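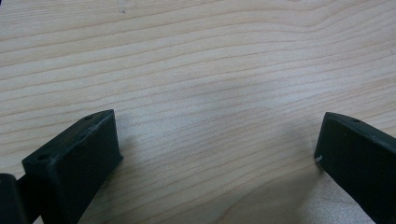 Wrist view, one tool, jaws open over bare table. Fingers are the standard pair.

The case for keeping empty frames

Jun 1, 2019

Most groups that train manipulation policies from hand-held gripper recordings trim their data before they do anything else. The usual rule is simple. If the jaws are open and the wrist image holds no object, the segment is dropped. The argument is that such frames carry no information about contact, and contact is what the policy is supposed to learn. I think the rule is wrong for two-handed tasks, and I think the results reported for it have been read too generously.

Consider what a trimmed episode looks like to the learner. One tool touches the object in almost every sample. The other tool appears only when it is also in use. The policy never sees a hand that is supposed to wait, so at run time it has no reason to hold one still. In the Flillato runs we trained two versions of the same policy, one on trimmed episodes and one on full episodes, with everything else unchanged. Each was given 60 trials. The trimmed version moved the idle arm into the workspace in 7 of them. The full version did so in two. I do not claim that this settles the matter. The table was the same in every trial, and a different table might shift both numbers.

The reply I hear most often is that idle behavior can be handled outside the policy, by a gate that freezes an arm until it is needed. Jikix, our earlier pipeline, had such a gate. It worked as long as the task had a fixed order. Once the operator was free to choose which hand went first, the gate had to guess, and a wrong guess cost more than the drift it was meant to prevent.
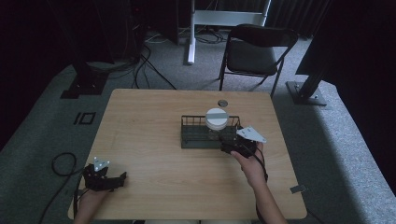
A rack with a jar in it can be steadied from one end or taken from both, and people switch between the two without planning to. The decision is made while one hand is still resting. If the resting hand is cut from the record, the decision is cut with it. What remains is a set of grasps with no account of how the operator arrived at them.

There is a cost to keeping everything, and it should be stated. Full episodes were around three times the size of trimmed ones in our set, and training time grew with them. Uniform sampling also gives too much weight to stillness. A policy trained that way hesitates before the first motion, sometimes for several seconds. We sample open-jaw segments at a lower rate and leave their boundaries intact. The Baumgart variant weights them by distance to the next change in jaw width, which gave a small further gain and one more parameter to tune.
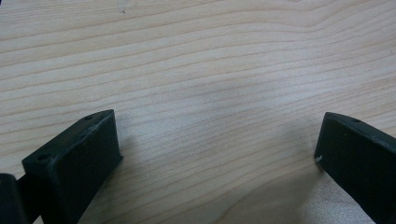
Open jaws over the table, same tool. The wood grain and the dark speck near the top edge fix the view.

A second objection concerns the wrist image itself. It is said that a view of plain wood is uninformative. That depends on the surface. Grain is texture, and texture supports an estimate of camera motion between frames. When consecutive views of the same patch agree, the tool has hardly moved, and the learner can use that. On a uniform white board the objection would be stronger, and I would expect the benefit of full episodes to shrink. We plan to test this at Pralness in December with the same tasks on both surfaces.

Until then my request is a modest one. Papers that trim should state the rule, the share of frames removed, and whether the removed frames came from one hand or both. At present most give only the number of episodes, and that number is the same before and after trimming.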